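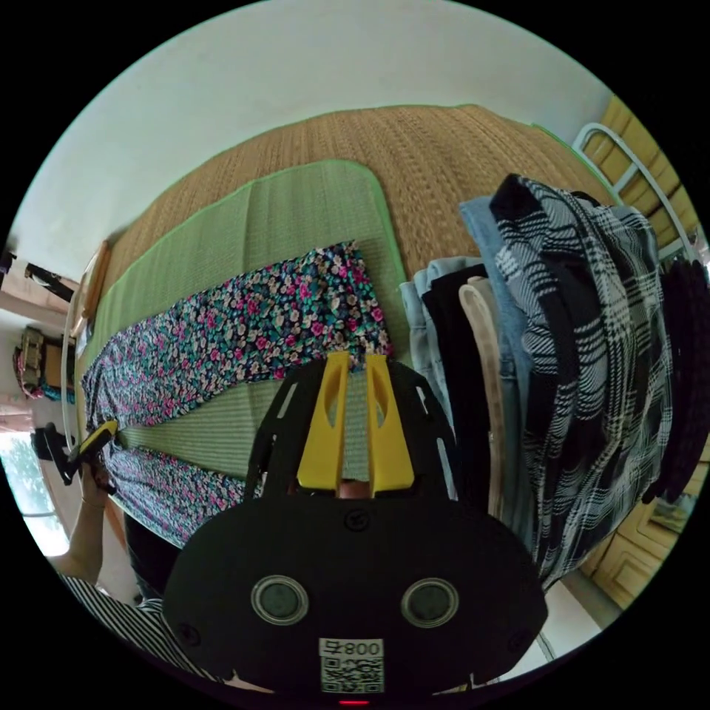 Yaryna Marchuk wrote back that she'd skip the bed altogether. Anything with a soft drape slides on a woven mat, she says, and you end up chasing the hem over the side. She'd rather have a table with a felt top.

Fair point about the hem. But the folding notes are for people at home, and most of them fold on the bed, so I'm sticking with the bed for now.

January, page 2 of the soft clothes notes

Surface: bed with the woven mats left on. Tan weave to the outside, green in the middle. The green is the finer weave and the better of the two for laying things flat. The coarser stuff grabbed at a loose thread on the first shirt I tried, so I've moved everything inward.

Floral piece, navy with the small flowers. Difficult, same as last time. The print is so busy that I lose the crease line as soon as I let go of it. With a plain cloth you can see where the fold went and line the next one up to it. With this one I have to go by feel, or find the side seam and work from that.

Tried so far:

Laying it out full length first. Works if it goes on the diagonal. Straight across, it wants to go over the edge, and then the weight of the hanging end drags the rest along.

Halving it end to end, then in thirds. Neat enough, but too thick for the shallow drawer.

Rolling from the waist. Quick, takes up less room, opens up with more wrinkles than I'd like. Lech likes this one. I don't.

Folding to a 200 mm strip and then over and over. Best so far. Finished bundle stands up by itself in the Pavliuk box.
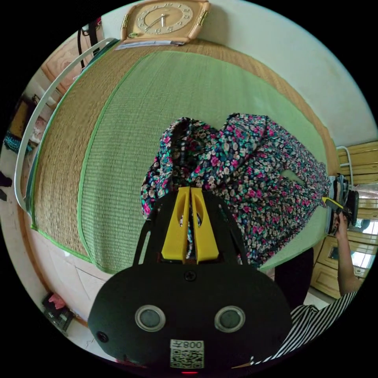 Navy floral in a heap, mat underneath

Starting from a heap is the slow part. My habit was to grab the top and shake, which just moves the tangle somewhere else. Lech Mazurek showed me his way: find one end, pinch it, lay it down and smooth away from it with the flat of the hand. I was faster doing that by the end of the afternoon.

Stripes are easy by comparison. The pattern tells you when you've gone crooked.

The Veltine board is 800 mm long and too big to sit level on a mattress. It tips toward whoever is leaning on the bed. Back in the cupboard.

To do:
Ask Zorkard whether the shallow drawer insert comes any deeper.
Try Yaryna's felt, a small piece laid over the green, and see if the hem stays put.
Redo the strip fold on something with an elastic waist. The Zuren pair will do.
Write up the pinch and smooth method properly, with the hand positions. My sketch from 4 o'clock is no good to anyone but me.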